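Reltdale Clothes Swap: your questions answered

We love getting your questions, and after the January swap we had a whole stack of them! Have a read through before you come along, and if yours is missing, ask Mared Powell at the welcome table.

What is it, exactly?

An afternoon where you bring clothes you no longer wear and go home with clothes somebody else no longer wears. No money changes hands for the clothes themselves. Entry is 350p for adults (yes, we know, everyone calls it three pounds fifty) and free for under-18s, and it all goes on hiring the hall at Penry.

How many things can I bring?

Up to 18 items each. You get one token per item when you hand them in, and one token buys you any one piece on the rails, whether it's a vest or a winter coat. Unused tokens carry over to the next swap, so don't feel you have to grab something in the last five minutes.

What sort of condition should they be in?

Clean, dry and good enough to give to a friend. Missing buttons are fine if you pin a note on, because Huw Wynne runs the mending corner and loves a button. Bobbling is fine too. Please leave out underwear, swimwear and anything with a broken zip in the back (Huw does not love those).

Do I need to iron everything?

Not at all! Shirts and tops come out of bags in every state you can imagine, and we have two steamers going from the moment the doors open. Give things a shake, fold them loosely and don't squash them down. Linen and cotton benefit most from the steamer, and even a badly creased shirt is ready for a hanger in a couple of minutes.
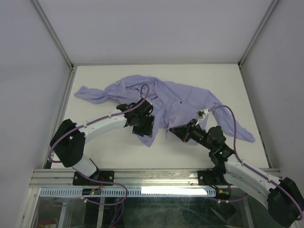

Can I try things on?

Yes, there are 9 curtained cubicles along the side wall, with a long mirror at each end. Take in as much as you can carry.

What happens to the leftovers?

Wearable pieces go into the store at Prukport for the next swap. Worn-out cotton gets cut up for Mererid Prydderch's rag rug class, and you really should see those rugs, the colours are glorious. We've passed on 3000 pieces since we began and we're thrilled with that.

Are there children's clothes?

Lots, sorted by age. School uniform has its own rail, and you don't need a token for it.

How do I get there?

The Cirkton bus stops outside the hall. There's a small car park behind, but it fills early, so share a lift if you can.

Can I help?

Please do! Sorting starts an hour before opening and helpers get first look at the rails. Just turn up and ask for Mared.

Page last updated February 12, 2024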